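The salt shaker that stopped a release

The simulation lead at Grullgate works from a narrow office over a bicycle shop and would like it known that no real tableware was harmed. We asked to speak with her after the company posted a fault report dated 2025-04-14, which ran to four pages and concerned, for the most part, a salt shaker. She agreed on condition that we leave her name out. "My mother reads these things," she said. "She thinks I work on cars."

Grullgate writes control software for two-armed household robots. Before a new version goes near hardware, it spends a night in Ratari, the company's simulated kitchen, clearing and setting the same table over and over. The version in question was called Prorus, and by every number on the dashboard it was the best one they had built. It was due to ship to a test apartment the next morning.

"It passed," she said. "I want to be fair to it. It passed with a very nice score, and it had also tried to push a salt shaker through a plate with enough force to break a wrist joint."

Whose wrist joint?

"Its own. I'd like to say that made us feel better."

The trouble was in the force limit. Prorus was meant to stop pressing down once the gripper met resistance, and the ceiling was set at 10 newtons. In most runs it behaved. In 8 of the 800 runs that night, the arm set the shaker down at a slight tilt, decided it had not yet reached the table, and kept going. The highest reading in the log was 1686 newtons, a figure she has since had printed on a mug.

"A real arm of that size can't push that hard," she said. "Something would trip or snap long before. The simulator doesn't mind. It'll let you push as hard as you like and then write it down for you, very calmly, in column six."

Column six was where the problem sat for most of a day. The scoring script looked at whether the shaker ended upright and whether anything had fallen off the table. It did not look at force at all. An engineer had opened the log to settle a bet about battery life and scrolled too far to the right.

"So that's our safety process," she said. "A bet."

We asked how a limit can be there and not work. She drew it on the back of an envelope. The limit was checked against a filtered reading, smoothed so that small bumps wouldn't make the arm flinch. A change made in April had lengthened the smoothing. With the shaker straight, contact came on firmly and the filter caught up in time. With the shaker tilted, one corner of the base touched first, the reading crept up, and the controller put the difference down to noise. By then the height target had taken over, and the height target only knew that the shaker was too high.

"It was being diligent," she said. "That's what I dislike about it. If it had flung the thing at the ceiling, we'd have caught it before lunch."

There was a second fault hiding behind the first. The emergency stop did fire in all 8 runs, but it stopped the arm where it was, still pressing. Holding position is a sensible thing to do if you are carrying a pan of soup. It is less sensible if you are leaning on something, and she pointed out that in an apartment the something might be a hand.

"We'd tested that the stop stopped. We had a whole page of it stopping. What it did to whatever was underneath was a question we hadn't put on the page."

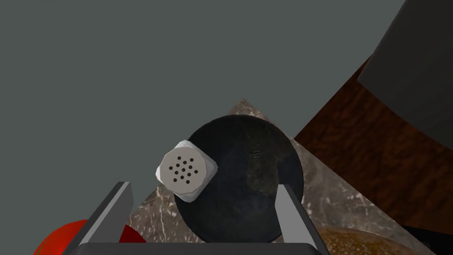
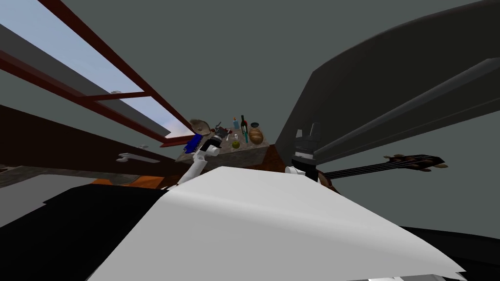 The Ratari kitchen, from the gripper and from the body of the robot.

What they changed

The test apartment, in a building called Idahosa, got its robot three weeks late. The smoothing went back to its old setting. Force is now part of the score, and one reading over the limit fails the run however tidy the table looks afterward. The stop now checks whether the arm is pressing on anything, and if it is, backs off a little before it holds.

She is less pleased with the tilt. Prorus still sets things down crooked now and then, and they have not found out why. Her own guess is that the grip slips slightly as the fingers close, which two of her colleagues think is nonsense, and there is a fresh bet on it.

"Losing side reads column six for a month," she said. "All of it. With a ruler."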